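Old chips, new claims: a student project report
6 min read

We use cookies to remember your settings. Accept | Manage

Why we chose this

Our project began with a poster in the Anthorpe library. It said that keeping a computer for eight years instead of four "halves its harm to the planet". No source was given. Koen Hendriks and I wanted to know whether people believed it, and whether anyone acted on it, so we asked households in Anthorpe and Flasden what they did with their old machines.

I should say that I went in doubting the poster and came out doubting most of our own answers as well.

What we asked

We put 454 forms through doors and got 198 back. That sounds healthy until you think about who bothers to return a form about old computers. People who care about waste were surely more likely to reply, and we had no way to correct for that.

The form asked how old the main computer was, why the last one was replaced, and where it went. We left out phones, which was probably a mistake. Several people wrote about their phones anyway. 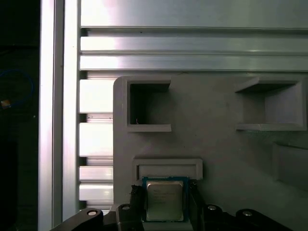
A processor with its metal heat spreader.

What people said

The most common reason for replacement was "too slow". We don't take this at face value. Slow compared with what? Koen went back to a few streets in Flasden to ask, and the answers were mostly about web pages taking a long time to load, which could be the broadband. One man had bought a new computer and found it loaded his bank's page no faster.

Only 59 households said they had ever paid for a repair. More said they would "consider" one, but people say that about the dentist too. We gave the second figure no weight.

As for where old machines go, the largest group ticked "still in the house". Lofts, wardrobes, under the stairs. The council leaflet assumes old machines are either recycled or thrown away, and has no line for the wardrobe at all.

The trade-in scheme

Nandeck, the shop on Flasden high street, runs a trade-in offer and told us it had taken in 377 computers. We asked how many were resold, how many were stripped for parts and how many were scrapped. The manager was friendly but had no breakdown. Without one, the number only tells us that people handed things over a counter.

We also tried a carbon calculator called Ha, which the poster recommended. Entering the same laptop twice, with the screen size changed by one inch, gave two quite different results. We left its figures out of this report.

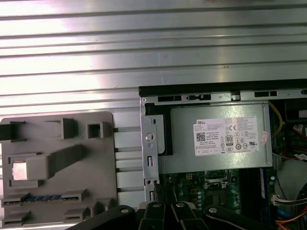
What we would do differently

Ask fewer questions and knock on doors. The forms were cheap, but they let people tick the answer they would like to be true. We would also ask to see the computer, as age was often a guess ("before the kitchen was done").

Our tutor wanted a recommendation. Ours is that the library takes the poster down until someone can say where the claim came from. We wrote to them on 3rd August and have not had a reply.

3 comments | 12 shares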